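How to Set Up a Fruit Plate and Water for a Visitor

By Flor Cuadros

When someone comes to our office at Kekbridge for a meeting, we put out a drink and a little fruit. It takes 5 minutes and costs very little. You need a small table, one round plate, two pieces of fruit, and a bottle of water with a screw cap.

The finished layout is simple: fruit together on the plate, water to the left of it.

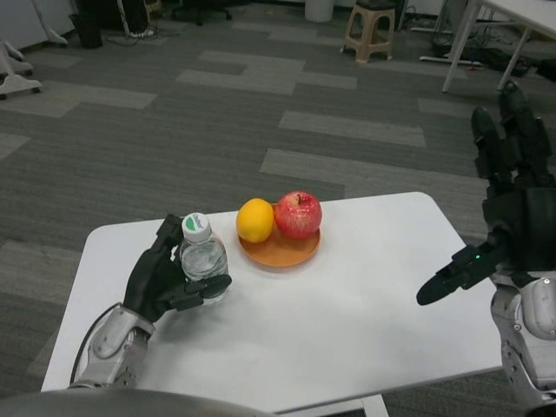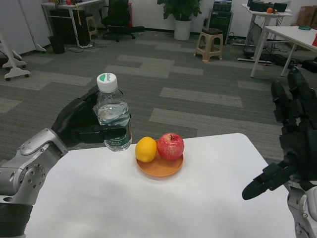
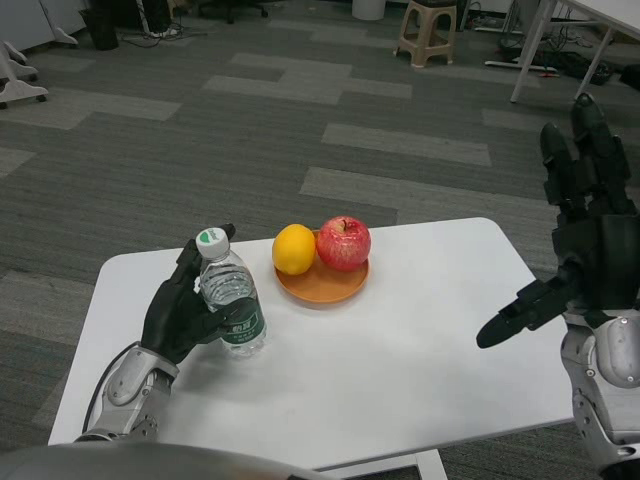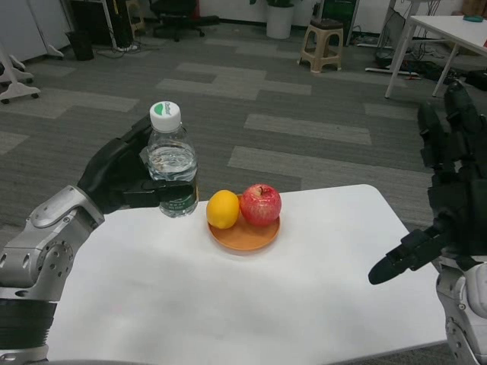

Step 1: Clear and wipe the table

Take everything off, including pens and chargers. Wipe the top with a damp cloth and a drop of dish soap, then go over it with a dry one. White tabletops show smudges, especially along the front where people lean. If a mark stays, try a paste of baking soda and water, leave it on for 2 minutes, and wipe again.

Step 2: Choose the fruit

Pick fruit with a skin. It keeps well at room temperature and doesn't leave juice on the plate. A lemon and an apple look good together, but keep in mind that most people will only eat the apple. The lemon is there to go in the water. If your visitor doesn't take lemon, use a small orange.

Check for soft spots by pressing lightly near the stem. Wash both pieces under cold running water and dry them completely. Leave stickers off. If one won't peel cleanly, rub the spot with a little cooking oil and rinse.

Step 3: Set the plate

Use a plate with a raised rim so the fruit can't roll off. Ours is orange-brown and round, and it was left to us by Anselmo Zapata when he moved to the Hayes office. A plain dinner plate also works, although a white one gets lost on a white table.

Place the plate past the middle of the table, away from the visitor's chair. That leaves space in front for a notebook or laptop. Set the apple down first, stem up, then put the lemon against its left side. The two should touch. If the lemon wobbles, turn it until it settles on its flattest side.

Step 4: Add the water

Stand the bottle on the table to the left of the plate. Hold it around the middle when you put it down. Thin plastic bottles buckle if you squeeze them near the bottom.

Bring it out of the fridge 20 minutes ahead if the visitor prefers it cool but not cold. Dry the outside before it goes on the table. Use an unopened bottle for each person, and add a glass if you expect them to use the lemon. For a left-handed visitor, the bottle is already on the right side of things. For everyone else, Elvira Restrepo likes to move it across once they sit down.

Step 5: Afterward

Put the apple back in the kitchen bowl if it wasn't touched. Fruit from the meeting room gets eaten within 4 days or goes in the compost. Pour leftover water on the plants and recycle the bottle with the cap on.

Wash a wooden plate by hand and dry it right away. Don't put it in the dishwasher or leave it in the sink. A thin coat of mineral oil in October, before the heating comes on, will help keep it from cracking.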